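Folding Clothes for the Recorder: Tips That Saved Me Hours

Last updated: July

I love this work! You take a hand-held gripper, you fold a sweater with it the way you'd like a machine to fold one someday, and each try gets saved as an example for the learning system. My laundry set for the Jendach project stands at 291 good folds, and these are the habits I wish I'd had at fold number one.

Before you start

Use your real table. A plain white board looks tidy, but the system needs to see tablecloths, prints, shelves full of books, all of it. Do smooth the cloth flat and tape it under the edge, or it will creep toward you with every pull.

Wipe the fingertip pads with a barely damp cloth and let them dry. Sweater fuzz builds up fast and the knit starts to slide.

Pick clothes of different weights. Thick knits are wonderful for learners (people and machines both) – they hold a fold and forgive a sloppy grab. Leave slippery linings for your second week.

Making the fold

Sleeves come first. Lay the sweater out, pinch one cuff, lift just enough to clear the body, and carry it across the chest. Set it down before you open the fingers. If you let go in the air, the cuff flops somewhere new each time and you'll spend ages fixing it.
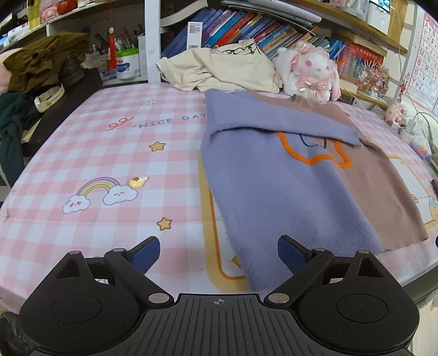 Two-tone sweaters are a treat to work with, by the way. A lavender sleeve lying over brown knit has such a clear edge, and I find I place it better when I can see exactly where it ends.

When you get a bad grab

Keep going! Put the fabric down, back off, and pinch again. The recovery is worth saving too, so long as you tag it. I use "regrab" in the notes box and Gultia sorts them out later. Only toss a try if you used your other hand.

Mix up the starting mess

Every 4 folds, shake the sweater out and drop it somewhere else on the table, turned a different way. My first batch had 82 folds with the neckline pointing the same direction, and I had to redo most of them.

Saving your work

Copy the files over at every snack break. Name each batch by garment and color – "sweater lavender brown" beats "batch 7" when you're hunting for it a month on. The shared Tristley folder has 972 tries in it now, towels included, and the ones with plain names are the ones people reuse.

Stop when your wrist gets tired. Slow, droopy folds creep in long before you notice them, and socks can wait until after lunch.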